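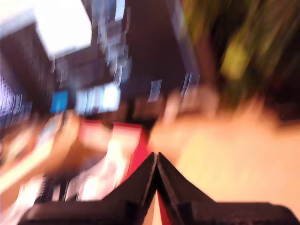 4.2 The open day session

The second part of our study took place in September, when the Nimri building opened its doors to visitors and we were given one of the ground floor rooms for the whole day. We had been hoping for a chance like this for quite a long time. Up to then, nearly everything we knew about handing objects back and forth with the Tendard gripper came from sessions among ourselves, and people who work beside a machine every day learn its habits without noticing (we certainly had!). Visitors don't know those habits, and we were very glad to have them.

Over the day 154 visitors took a turn, and between them they gave us 3,240 separate attempts. Each visitor was greeted at the door, shown one pass by a member of our team, and then invited to try for themselves for as long as they liked. We gave very little instruction. The welcome sheet from Avus, who kindly lent us the room, asked people only to keep their sleeves clear of the fingers and to speak up if they wished to stop. Some stayed for a minute or two, while others came back after lunch with a friend or a grandchild and wanted to show them how it was done.

We chose household things for the session in place of the plain test blocks used in Section 3. Visitors were happier around things they might have at home, and a good many of them began telling us where such an object would go in their own closets, which we wrote down gladly even though we had no column for it. Boxes were the favorite by a wide margin. They are also a fair challenge for a two-fingered gripper, as a large box held at one end is apt to swing or tilt when it is moved, and the angle of the hold matters a great deal (see Figure 3). 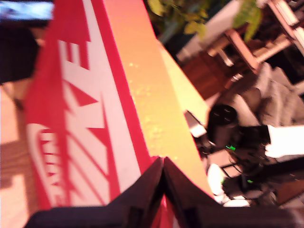 Figure 3. A shoebox held at its lower end by the two-fingered gripper during the open day session.

Of the attempts recorded, 604 were made with boxes of one kind or another. We sorted these by where the fingers closed: on a flat face, along an edge, or at a corner. Sorting was done by two of us working apart, and we then sat down together over the ones where we disagreed, which took most of a long and rather pleasant afternoon. Holds along an edge turned out to be the hardest to label, and we come back to them in Section 5.

A word should be said about the room itself. It was an ordinary room with ordinary clutter, and we left it much as we found it. The Camow software, which had been tuned in our own tidy lab, had to cope with a busier background than it was used to, and we made no changes to its settings during the day. Readers comparing these results with those of Section 3 should keep that difference in mind, along with the friendly noise of a crowd that was often three deep at the door.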